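Inicio - Taller - Trucos - Simulación - Contacto

Trucos de taller para grabar ejemplos (brazo, pinza y paciencia)

Lunes, por Abenezer Workneh
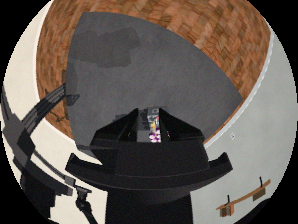
Grabar demostraciones para que el modelo aprenda es trabajo de taller, igual que lijar. Apunto lo que nos funciona en Prillirum, deprisa, que tengo otra tanda esperando. Lo primero: la vista de muñeca. En el simulador la pinza negra se come medio plano por abajo y del objeto solo asoma una franjita de colores entre los dos dedos, morado, blanco, amarillo. Si con eso no sabes qué vas a coger, el modelo tampoco. Girar el objeto antes de empezar, no a mitad de la toma.

Suelo. El parqué con muchos tonos viene bien, pero no siempre el mismo. Cambiar textura cada 6 episodios. Paredes lisas y claras, lo mismo: un rato sí, luego otra cosa. Si no, se aprende la habitación de memoria y en la mesa de verdad se pierde.

Ojo de pez. Deforma mucho en los bordes, ya se sabe. No recortar el círculo al guardar - se guarda entero y se recorta al entrenar. Yo recorté 300 episodios una vez y hubo que repetirlos todos. Todos.

Velocidad. Despacio al acercarse, normal al volver. Y sin pararse a pensar con la pinza en el aire, que esas pausas las copia luego. Si dudas, corta y empieza otra vez. Sale mas barato.

Los fallos. No se borran. Carpeta aparte, con nota corta: "resbala", "llega torcido", "choca". Nada de "mal" a secas, que al mes no dice nada. Los fallos con recuperación buena van con los buenos, etiqueta propia.

Nombres de archivo: tarea, objeto, mano que graba, número. Sin espacios ni acentos. En Vanus usaban fechas y acabaron con dos tandas mezcladas.

Turnos cortos. Cuatro tandas por persona y se cambia. A partir de la quinta los movimientos salen vagos y se nota en las curvas. Café, estirar la muñeca, la tuya digo.

Copia de seguridad antes de comer. Vamos por 3.176 episodios y no pienso perder ni uno. El disco de Gridis para lo bruto, el otro para lo ya revisado - y no al revés, Fonseca.

Me dejo lo de calibrar la cámara, para otro dia.

Relacionados
Cómo ordenar cables sin bridas
Limpiar las yemas de goma de una pinza
Etiquetas que no se despegan
Lo más leído de junio

Anterior - Siguiente - Arriba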